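Back on the forums, and so happy about it

I have spent most of my evenings this month reading old forum threads about quiet computers, and I can't remember when I last enjoyed the internet so much. It started with a question that should have taken five minutes. My desktop had begun to hum, a low droning note that I could feel through the desk, and I wanted to know which fan to blame. I typed a few words into a search engine, skipped the first page of shops, and landed in a thread on a board called Brulleck that had been going, on and off, for 14 years.

I read the whole thing. It took two nights!

If you were never a forum person, I'm not sure I can explain the pull of it. A thread has a beginning. Someone turns up with a problem, usually described badly, and three people ask for more details. Somebody gets cross about spelling. Then a person with 2,309 posts to their name appears and writes six paragraphs so clear and patient that you want to print them out. I had forgotten that people did this for strangers, late in the evening, for nothing at all.

The thread I fell into was started by a woman who signs herself with her full name, Bohumila Gajdoš, which already makes her unusual among all the wolves and dragons. She had a home office under the eaves and a machine that kept her from hearing the radio at low volume. Her first post is four lines long. By page nine she has tried rubber washers, a thick wool rug, moving the desk, and standing the computer in a wardrobe with the doors open (it got too warm, as several people had told her it would). She reports back on every single one. I love her for that. So many old threads end with "never mind, fixed it" and not a word about how.
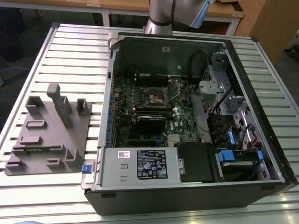 What I like most is how much listening goes on. People describe noises the way others write about wine. There's a whirr and a tick, there's a "wet" sort of rattle, and there is something called coil whine which I now hear in everything, including the lamp in the hall. One chap, Vratislav, recorded his computer at midnight from the far side of the room and asked the others what they thought. Eleven replies! They had all put headphones on and sat there listening to another man's spare room. Someone could hear a clock and asked if it was the clock. It was not the clock, but he took the battery out and recorded it again anyway.

And the advice is good. I'll pass on the bits that helped me, in case you have a hum of your own.

Find out what the noise is before you buy anything. The regulars are very firm on this. Put your ear near the front, then the back, then on the desk itself. Mine was loudest in the desk. I put a folded towel under the computer and the drone more or less vanished, so my first cure cost me nothing and took a minute. I've since swapped the towel for a square of cork.

Clean it out. I won't go through how, as there are whole threads on that with people arguing happily about paintbrushes, but do switch off and unplug first, and don't let the fan blades spin freely while you blow at them. I did mine by the back door on a Thursday afternoon and was a bit ashamed of what floated off across the garden.

Look at the fan settings. I'd had no idea you could change how soon the fans speed up. Mine used to leap into action every time I opened a large spreadsheet and then drop down again, up and down all day like somebody hoovering the stairs. I made the change more gradual, and now I hardly notice it. A steady noise is so much easier to live with than one that keeps changing its mind.

Then leave it for a week. This was Bohumila's own rule, from somewhere around page twenty. She said that after days of hunting for a sound you can't stop hearing it, and that you should go and do something else before you spend another penny. Wise woman.

I did join in the end, by the way. You have to write a little hello in the newcomers' section, and I fussed over mine for far longer than I'd like to admit. I said where I lived, what I did and that I'd been reading for weeks. Within the hour somebody called Ollside had written "welcome, what's the hum like?" and I was grinning at my screen like a child.

It has made me think about all the other boards I used to visit. There was a lovely one for people restoring garden tools, where I learnt to sharpen shears, and another for bread, which closed with very little warning and took 200 pages of sourdough questions with it. I still miss that one. I had one flapjack recipe copied out by hand and the rest has gone. So I've started saving the threads I care about as plain text, in a folder, with the names left in. It isn't a clever system, but I can search it, and it'll still open in ten years.

If you know of a forum that's still ticking along, on any subject at all, please tell me in the comments. I don't mind if I know nothing about it. My neighbour Vira has already sent me to one about canal locks, and I was up until 2 reading about a stuck paddle gear and the man who went back every weekend in February to look at it. He got it moving on page six, and he posted the whole story with all the measurements in.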